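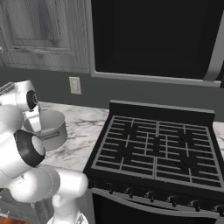
Ludmila Říha wrote back overnight that the file opens fine on her end, all the way to the last page, and could I please tell her which reader I'm using and whether the book came from the Luangrath shop or from the library loan side.

Okay, so, answering in order. It's the shop copy, bought and paid for, the e-book of Drudon (third in the Tisitz series, the one where the twins finally get off the island). I'm reading on the Zornon app on my tablet, and I also have it on my phone. Same account on both. I haven't tried it on a computer yet because I hate reading novels at a desk, but I will if you need me to!

The problem again, for whoever picks this up next: the book stops at page 268. The store page says 300. I swipe and nothing happens, and the progress bar says I'm finished. It even pops up the little box asking me to rate it. I had the stars staring at me while one of the twins was hanging off a sea wall, so you can imagine my mood.

Things I did before opening the ticket:
Closed the app and opened it again. Same.
Made the text smaller. The page numbers stayed put, so I guess they follow the print edition.
Used the table of contents. Chapters after the sea wall are listed but grayed out, and tapping them does nothing.

Update, 2022-12-10

Tried Ludmila's first suggestion, which was to remove the download and get it again. I was nervous about my highlights (I have a lot, mostly the prophecy bits, I'm one of those people) but they came back okay. The book still ends in the same place. The new download was quick on the tablet and on the phone it hung for a while and then went through.

Then I looked at the file details like she asked. Under "edition" it says Preview, extended. Preview! I paid full price for it. My receipt says complete edition, and I've attached it to the ticket. So maybe the app thinks I still have the free sample I grabbed back in August, when they were giving away the opening chapters before release? I did have that sample. I thought buying the book would replace it. I don't remember ever deleting it.

Jozefína Zelenák added a note under mine saying she had the same thing with the second book, and for her the sample was sitting in a hidden "archived" shelf. She told me to go to Library, then the three dots, then Archived, and permanently remove it there before downloading again. Thank you for that, I'd never have found that shelf on my own.

Later the same evening

Found it. There were two copies of Drudon in there, with the same cover, the dark green one with the broken ring. One said Preview, extended and the other said nothing at all. I removed the preview one, signed out, signed back in, and downloaded the book on the tablet. It now says Complete edition, and the grayed-out chapters are black and open when I tap them. I jumped to the last page only long enough to see there was text on it and then shut my eyes, because I do NOT want to know who gets the ring.

The phone is still stuck, though. It shows the old version even after signing out, and Archived is empty over there. I've left it plugged in and on the home wifi in case it needs to sync.

Ludmila, two questions when you have a minute. Is there a way to force the phone to forget the old file without reinstalling the whole app? I have 5 other books on there with notes in them. And my highlights from the sample now show up twice in the notes list, so can the doubles be cleared from your side, or should I delete them by hand?

Please keep the ticket open until the phone is sorted. I'm going to read on the tablet in the meantime, so if I'm slow to answer, you know why.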